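Brotkorb statt Automat: Drulunberg isst wieder aus der Hand

Drulunberg. Der Snackautomat im Bürgerhaus ist Geschichte. Am Mittwoch wurde das Gerät, das in seinen letzten Monaten vor allem Münzen entgegennahm und selten etwas dafür herausgab, auf einen Anhänger geladen und abgefahren. An seine Stelle tritt eine Technik, die ohne Stromanschluss auskommt: ein Korb.

Hinein kommen belegte Brote, einzeln in Folie gewickelt, dazu an guten Tagen ein Apfel. Bezahlt wird in eine Blechdose. Das Wechselgeld nimmt man sich selbst heraus, was im Gemeinderat eine Debatte von beachtlicher Länge auslöste. Ein Mitglied wollte wissen, wer denn kontrolliere, dass nicht zu viel herausgenommen werde. Die Antwort aus der Verwaltung lautete, beim Automaten habe man sich diese Frage nie stellen müssen, der habe grundsätzlich alles behalten.

Geliefert wird von der Bäckerei Tevside, die zwei Straßen weiter liegt und sich nach eigener Auskunft seit Jahren gewundert hat, warum man im Bürgerhaus lieber Erdnussriegel zieht. Inhaber Mikkel Hviid hat die Brotfrage mit einigem Ernst behandelt. Zur Wahl standen zuletzt zwei Varianten, die intern nur unter den Namen Vlad und Otar liefen. Vlad war die kräftige Ausführung mit Zwiebel und wurde nach einer Probesitzung des Bauausschusses bei geschlossenen Fenstern zurückgezogen. Otar setzte sich durch: drei Scheiben helles Brot, Salat, Tomate, fertig. »Man kann damit telefonieren«, sagt Hviid, und es klingt wie ein Gütesiegel.

700 Euro hat die Gemeinde für den Versuch bereitgestellt, also deutlich weniger als die 2000 Euro, die eine Reparatur des Automaten gekostet hätte. Der größte Teil fließt in die Kühlung über Nacht, ein kleinerer in den Korb. Auch über ihn wurde gesprochen. Die Verwaltung hatte zunächst eine stapelbare Kunststoffkiste vorgesehen, abwaschbar und grau wie der Flur, in dem sie stehen sollte. Durchgesetzt hat sich Geflecht, rund, mit dickem Rand, in einem Ton, den die Vorlage »Terrakotta« nennt und der Hausmeister »braun«.
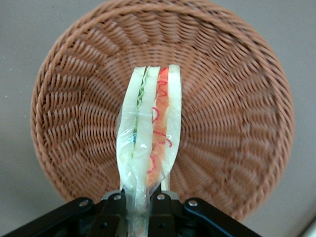 Wie lange der Versuch läuft, hängt vom Zuspruch ab. Kalkuliert wird mit 200 Broten im Monat, Ratssitzungen nicht mitgerechnet. Bestückt wird werktags um 8 Uhr, und was am Abend übrig ist, geht zum halben Preis an den Chor, der nach der Probe bekanntlich alles isst. Der nächste Tagesordnungspunkt steht auch schon fest: Im November berät der Rat über den Kaffeeautomaten.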